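17 June 2018

Up at six. Rain early on, then dry. I had meant to spend today writing up the cloth sessions for Vernby but the left finger stuck again, so most of it went on that, and I am putting it down while I still have it in order.

The first time was on the second session of the morning. I squeezed to take hold of a hem and the right finger came in as it should, while the left came in part of the way and stopped. When I let go it stayed where it was. I pushed it back with my thumb and it went with a small click. I noted the time, finished the take and carried on, and that was the mistake. Fakhoury's sheet says to stop at the first stick and take the tool out of use until the pivot has been looked at. I know this because I typed the sheet out for them last July.

The second time was worse. I had the towel in the right-hand tool and was using the left-hand one to hold the edge down. The finger jammed closed with a fold of towel in it, I pulled, and the whole thing came up off the floor and the base came back against the side of my hand. It has taken a bit of skin off below the little finger. Nothing serious. I washed it, put a plaster on and wrote it in the accident book, which had not been opened since the winter. I put it down as a pinch and then crossed that out and wrote "knock", as the fingers never closed on me.

Then I did what I should have done first and sat down with both tools and the small screwdrivers. The left one has done over 1,000 squeezes since it was last apart. The limit on the sheet is 1,000. The counter is on the laptop and shows in grey at the bottom, and I had stopped looking at it. The pivot bolt had worked itself tight. I could turn it by hand one way and not the other, and there was blue fluff wound round the shank under the washer. The Kakmont people had the same thing with their towels in the spring, and wrote to us about it, and I remember reading the message and thinking it would not apply here as we mostly did bags and boxes at the time. 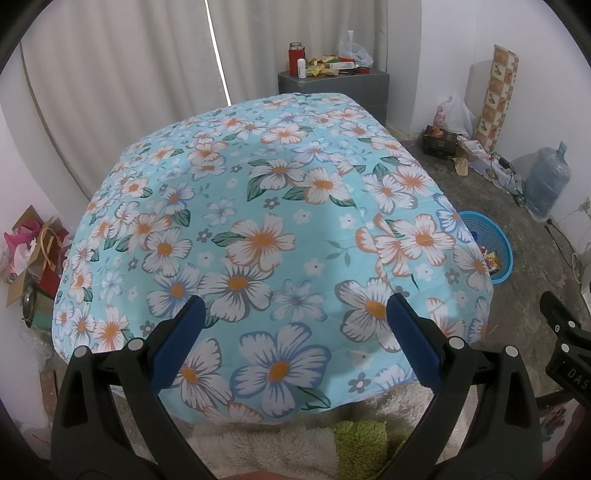
Cloth is harder on the tools than anything else we have given them. A box either goes between the fingers or it doesn't, but cloth gets in everywhere, and every squeeze drags a bit of lint back towards the joint. The pads are all right, they wipe clean. It is the bolts, out in the open on the frames with nothing over them, that pick it up. The big flowered cover is smooth enough and I doubt it sheds much. I would put most of the trouble down to the green towel and the white rug under it, the one all loops and the other all shag. Going back through the week's log, 34 takes used one or the other, and both of the sticks were on the towel. I can't prove the rug did anything.

Cleaned both pivots with a dry brush and tweezers. A surprising amount came out of the right one too, which had given no trouble at all. Put a drop of the light oil on each, worked them open and shut by hand, and did the bolts back up to the mark. Then I did a set of empty squeezes on each with nothing in the fingers. The left one was smooth until near the end, when I thought I felt it hesitate. Did another set and could not get it to do it again. I have put a strip of red tape on it and it is not to be used until Nillalitz send the new bolt. They said four days when I rang.

The morning's takes are a problem. A finger that closes late gives a recording that looks fine and is wrong, as the log says the hand was shut before it was. If they train the arm on those it will learn to let go of a hem it has not got hold of, or to pull too soon, and it will do it on a machine that pulls a good deal harder than I do. I went through them one at a time after lunch. The ones before the first stick I have kept but marked doubtful. Everything after it I have taken out. It was a whole morning's work and I was sorry to do it.

Wrote to Vernby at about four and told them all of it, including that I carried on after the first one. They answered within the hour, civil enough. They want the pivot count put at the top of the daily sheet where it has to be filled in before the first take, and they want the limit halved for cloth. I said I would do both. They also asked whether the tool should cut out by itself when one finger lags the other. I think it should beep at least. The readings are there already, so it is only a matter of somebody comparing them.

Things for tomorrow. Order two brushes, the one I have is losing its bristles and will end up adding to the fluff. Ask Kakmont if they found a washer that seals. Wash the towel again on its own and see what is left in the filter. Change the plaster.

Hand a bit stiff this evening. Beans on toast, early night.

Comments

tolley_bench: We had this on ours with fleece blankets. A felt ring under the washer kept most of it out but you have to change the ring every couple of weeks or it goes hard.

Marrowfat: Glad it was only skin. Do you wear gloves for these? I tried thin ones and lost all feel for the trigger.

Author: No gloves, same reason. Thanks for the felt ring idea, I will try it when the bolt comes.

pinwheel44: Halving the limit seems low to me if you are brushing them out every day anyway.

Last updated: after the new bolt was fitted. No sticks so far.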